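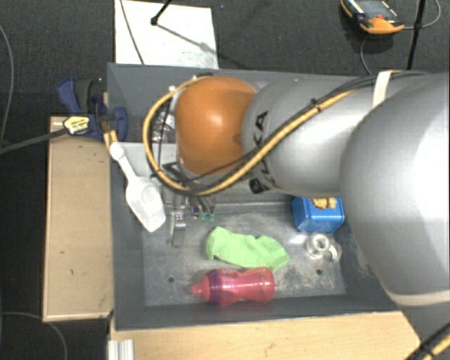

Figure 3. KUKA arm and gripper over the grey bin of household objects, Wisiswood open day.

Home | Issues | Authors | Contact
Print this article | E-mail to a colleague | Shares: 36 | Comments: 0

4.2 Public demonstration

The bin-picking cell was shown to visitors at the Wisiswood laboratory on 8/6/22, as part of the open day held jointly with Jodar. Attendance across the site was recorded at 1,342. Visitors entered the demonstration area in small groups and were given a short talk by laboratory staff before each run.

The object set was chosen to vary in shape and surface. It included a white plastic scoop, a light-green cloth, a translucent bottle with a purple collar and a bright blue box (Figure 3). Soft and see-through items were kept in the set at the request of Wokholm, whose earlier trials had used rigid packaging only.

Grasp planning ran on the Tudose software without changes to the settings described in Section 3. The model had been trained beforehand on around 3,000 labelled grasps. A total of 80 picks were attempted during the day, and these are reported separately from the laboratory trials in Section 5.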